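The wrong question about grippers

In November our small lab in Plolthorpe had to choose a gripper for a sorting cell, and for two weeks everybody who came through the door asked me the same thing: how strong is it? I understand the question. Force is written on the first page of every catalog, and it is easy to compare one number with another. But I have come to believe that it is almost the worst place to begin, and I would like to explain why.

Our parts are light. A round circuit board, some small cylindrical parts with a wire on them, a few cable harnesses. No gripper on the market is too weak for these. The difficulty is in the shape and in the behavior of the wire, and neither one appears in the catalog.
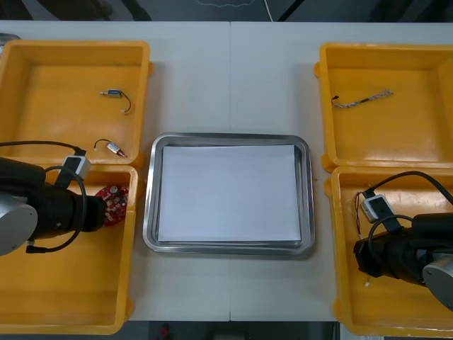 Two arms, four bins and the paper-lined tray, with the round board at the left gripper.

We tried two sets of fingers, one from Ochoa and one from Jekell. The Ochoa fingers were the stronger ones by far. They took the board without trouble and they held it as if it was a brick. Then we gave them the harnesses, and the score changed. A harness does not stay where you have put it. You take it by the middle and the connector swings to a side; you take it by the connector and the rest comes behind like the tail of a kite. The Jekell fingers are weaker, but they are narrow, and a narrow finger can go down between two wires and leave the neighbor in peace.

My colleague Anil Nambiar does not agree with me completely. His opinion is that fingers are cheap and that the real money should go to the controller. He has a point. On the Plilari controller we could change the closing speed in 8 steps, and between the slowest and the fastest the same fingers behaved like two different products. Still, a good controller cannot make a thick finger thin. 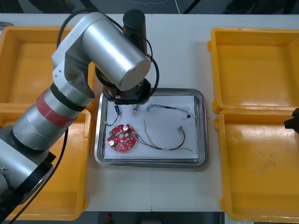 What I would measure instead

I would measure how many times the part arrives in the position you wanted. Not if it was lifted, because almost everything gets lifted. In our trial we made 52 picks with each set, and a pick was counted as good only when the part was lying in the tray and its wire was not over another part. This rule was suggested by Ludmila Oravec, who worked many years in manual assembly and has little patience for demonstrations. With her rule the stronger fingers lost, and by a margin which surprised me.

I would also measure the view of the camera. In many brochures the gripper is photographed alone, very elegant, on a black background. In real work it has cables around it and another arm across the table, and for a part of each movement it hides exactly the thing that you want to see. A compact gripper body gave us more than a better camera would have given – and it costs less.
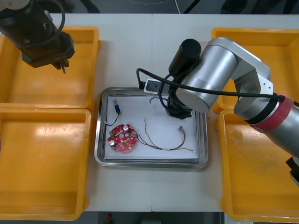
Right arm over the upper part of the tray; left arm above its own bin.

There is one more matter, and it is about honesty. When we test, we like to help the robot. We put each part in the bin nicely turned, with the lead away from the wall. I did it myself on the first morning and was very satisfied with the results. After lunch Ludmila put the same parts in without looking, and the results became much more modest. I think many published comparisons are made on the first morning. 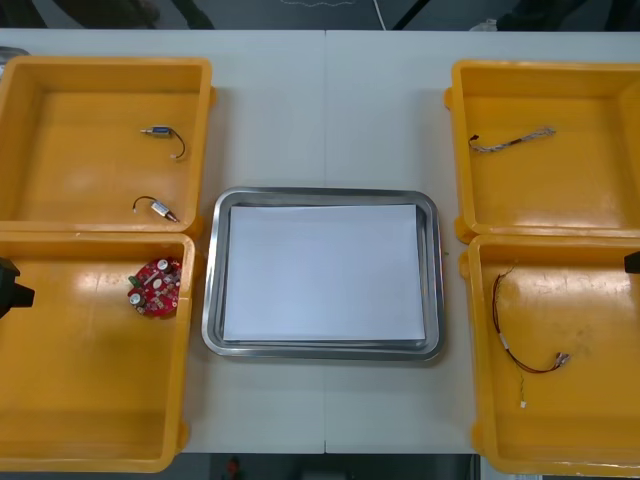 So I now ask every supplier to let me bring my own parts and to let another person place them. One supplier refused. The others agreed, and one of them sent us up to six finger shapes to try, at no charge, after he had seen what a harness did to his standard pair.

We bought the narrow fingers. For heavy castings I would choose differently, of course, and then please read the first page of the catalog with full attention. But for small parts with wires, bring your worst harness to the meeting and put it on the table before anybody starts to talk about newtons.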